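The Gripper on the Kitchen Table

Posted 2020-09-06

I had been trying to get this interview since February, when I first saw a hand-held gripper from the Rotino build passed across a workbench at Garkness, our shared shop. The builder (who asked to go without a name here, fine by me) kept saying it wasn't ready. Then last week I got a message that just said "come over, bring snacks," so I did!

If you don't know Rotino, it's a home project to make a pair of grippers you hold in your hands and work yourself, with the plan of putting the same fingers on a small arm later. The arm exists, sort of. It lives in a box in the hallway and I was told not to ask about it, so naturally that was my first question.

"The arm is a February problem," the builder said. "It was last February's problem too. I got two joints moving and then the third one ate its own gear, and I put the lid back on the box. The fingers are the part I like, so I did the fingers."

I wanted to know why anybody would start at that end. Most of the people I've talked to at Garkness build the big swingy part first and then stick a claw on it the night before they show it to anyone.

"That's what I did the first time," the builder told me, laughing. "And the claw was awful. It could hold a tennis ball. Do you know how few things in a house are tennis balls? So now if it can't pick up a fork, I don't care how nice the shoulder is."

Forks came up a lot, in fact. Forks and chopsticks. A fork is heavy at one end and lies almost flat, and a chopstick rolls away the second you touch it wrong. The builder has a notebook with every attempt written down, and we flipped through it over coffee. It goes up to 417. Some of the pages just say "no" in big letters.

"Number 60 is when I changed the linkage," the builder said, finding the page. "Before that the tips would close fine but they'd lift as they came together. You'd be right on top of the chopstick and then you'd be over it. I spent a whole weekend blaming the pads."

The pads did change too, though. There was a foam set, and a set cut from an old mouse mat, and one made of something from a bag marked Thakur that came out of the scrap bin at the shop and smelled so bad it got banned from the kitchen. I asked what the pads on the current pair are made from and got a long look.

"I'll tell you when I've found more of it," said the builder. "I have enough for 2 sets. I'm not telling the internet."

We moved over to the long surface by the kitchen, where the practice gets done. I asked if it wouldn't be easier on a bare board in the workshop.

"Easier, sure. But then I'd get good at a bare board. Cloth bunches up. The tip catches on it. I want to be annoyed by the same things that would annoy me if I were putting the dishes away."
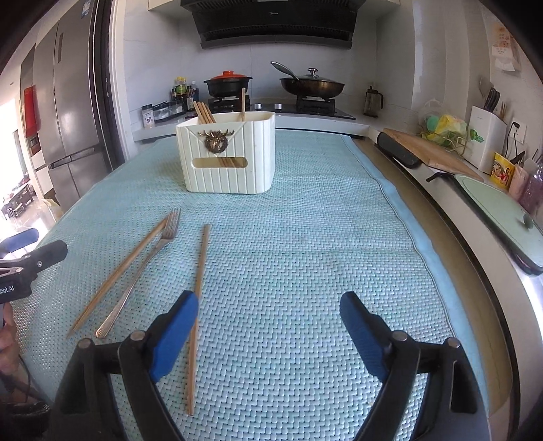

Chopsticks and a fork on the blue mat, with the utensil basket behind them.

Of course I asked for a turn. I'm bad at it! The grip itself felt natural enough, but I kept squeezing as soon as I got near anything, and I shoved the fork a good way along the cloth before I got hold of it. The chopstick I gave up on.

"Everybody squeezes early," the builder said. "Go in open, go lower than you think, then close. And don't watch your hand, watch the tips."

I did better after that, though putting things into a basket is a whole other skill. You have to turn your wrist and let go at the right moment, and my elbow kept wanting to come along.

Money is always the question people send me, so I asked. The last round of screws and pivots cost 30 dollars, and the builder winced saying it. The printed pieces were run off at Garkness on the shop's Omance, a printer I have cursed at many times myself. ("It likes me," was the claim. It has never liked me.)

Next on the list are softer springs and a cable that doesn't snag on sleeves. After that, maybe, the box in the hallway.

"I might open it," the builder said. "I might just look at it and close it again."

I left the rest of the snacks.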